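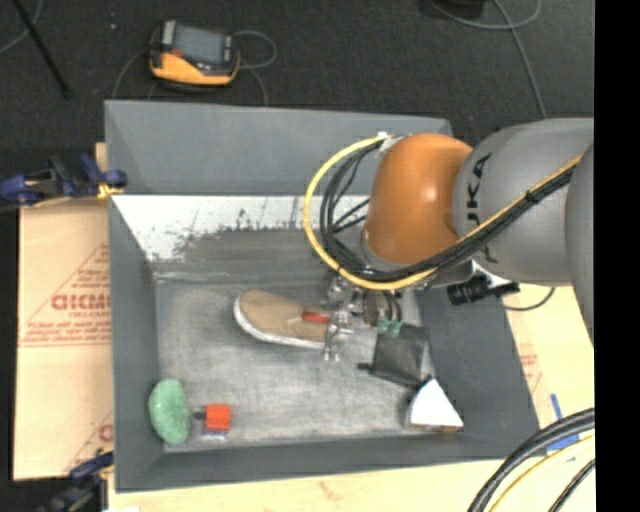
Isivus bin-picking set – README

6 February 2024
Posted by Hafþór Vigfúsdóttir

Grasp attempts recorded by the student robotics club at Trultmont for the Baslow picking contest. One KUKA arm, one gripper, one metal bin with mixed objects. The camera is fixed and does not move between attempts.

Contents

The set holds 1,069 attempts in 2 folders, "train" and "held_out". Each attempt has one still, the joint log and a result line. Stills are numbered up to 4,000 with gaps – numbers were not reused when a run was thrown out.

Objects

Everyday items of mixed stiffness: shoes, a pouch, a sponge-like item, small blocks. Objects are dropped in by hand and not arranged. Many end up against the walls, and the result line carries a "wall" flag for these.

Labels

Result is 0 or 1. A 1 means the object was held clear of the bin rim until the arm stopped. Labels were entered by club members and checked by a second member. Shoes gripped at the heel and at the toe share one class.

Known problems

Joint logs before August use the old Damgaard time format. Run convert_time first. The scraped white band on the far wall upsets depth estimates.

Use

Free for coursework. Do not train on "held_out" if you intend to enter the contest.

This site uses cookies to remember your settings. Accept | Manage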